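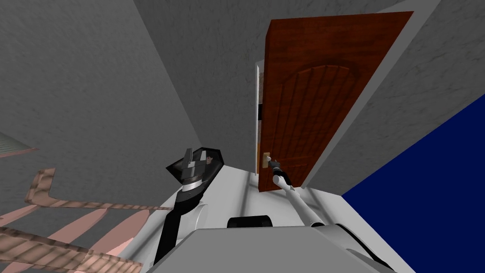 My mother's Plarer plays the old film songs perfectly well but puts every one of them under "Unknown singer", so is there a way to sort them without starting again? (Comment left by an owner on the previous edition of this guide.)

Support > Plarer music player > Set-up guide > Section 3: Your song library

Yes, there is. The songs can stay where they are, and only the labels need to be changed. Follow 3.1 to 3.3 if you are adding songs for the first time. If your songs are already on the player, go straight to 3.4.

3.1 Before you begin

The Plarer comes with 421 songs in its built-in library. These are already sorted by singer, film, composer and language, and they can't be deleted or relabelled. Anything you add is kept separately under My Songs, which holds up to 900 songs.

You will need:

- the player, plugged in at the mains
- a USB stick or a computer with your music files on it
- the lead supplied, if you are using a computer

Note: The player reads MP3, WAV and FLAC files. It does not read songs saved inside a streaming app, even if the app lets you listen to them offline.

3.2 Adding songs from a USB stick

1. Switch the player on and wait for the Home screen.
2. Push the USB stick into the socket on the back.
3. Turn the dial to My Songs and press it once.
4. Choose Add, then USB.
5. Turn the dial to the folder you want and press to tick it. To tick everything, hold the dial down until All appears.
6. Choose Copy. The number of songs left to copy is shown in the top corner.
7. When the screen says Finished, choose Eject and take the stick out.

Caution: Do not pull out the stick while songs are being copied. The song being copied will be damaged and the player may show message 304 the next time you switch it on.

3.3 Adding songs from a computer

1. Connect the player to the computer with the lead supplied.
2. On the player, choose Connect to computer. Playback stops at this point.
3. On the computer, open the drive called PLARER.
4. Drag your files into the folder called MY SONGS. You can use folders inside this one, but only one level deep.
5. Eject the drive on the computer before you unplug the lead.

The player takes a few minutes to read new songs. You can listen to the built-in library while it does this, but My Songs will look incomplete until it has finished.

3.4 Correcting singers and films

Songs copied from CDs or cassettes often have no labels, or have the whole credit in one box. To put this right on the player:

1. Go to My Songs and choose Unknown singer.
2. Find the song. Press the dial to play it, or hold the dial to open its menu.
3. Choose Edit labels.
4. Choose Singer. Turn the dial to pick from names already in the library, or choose New name to spell one out.
5. Do the same for Film, Composer and Language if you want to. Any box can be left blank.
6. Choose Save.

To change several songs at once, hold the dial on the first one, choose Select more, and tick the others. Only boxes you fill in are changed – the rest stay as they were.

Note: Pick the name from the list wherever you can. If you type it with a different spelling, the player treats it as a second singer and the songs will be split between the two.

Duets: Fill in Singer for the first voice and Second singer for the other. The song will then be listed under both names. Do not put both names in one box with "and" or a comma. Songs with more than two voices can be given the label Group, and will appear in a list of that name under Singers.

3.5 Language and film lists

Many singers recorded the same tune in several languages. The player does not join these together. If you have a Hindi and a Marathi version of one song, both will be listed under the singer, with the language after the title.

Remakes need a little more care. When two films have the same name, add the year after it in the Film box. Otherwise the songs from both will be played as one soundtrack.

3.6 If message 304 appears

Message 304 means the player has found a song it can't read.

1. Press the dial to clear the message.
2. Go to My Songs, then Problems.
3. Choose Remove. The song is taken off the player, but your original file is not affected.
4. Copy the song again, following 3.2 or 3.3.

If the message comes back for the same song, the original file is probably damaged. Try playing it on a computer first.

Caution: Do not use Reset library to clear the message. This removes everything in My Songs, along with any labels you have corrected.

3.7 Extra collections

The Hurkdale and Costigan collections are sold separately on memory cards. Their songs are labelled already and do not count towards the limit in My Songs. Cards made for the older Vurkau player will fit the slot, but only the songs are read. Their labels have to be put in by hand as in 3.4.

Filed under: Music players, Film songs, Getting started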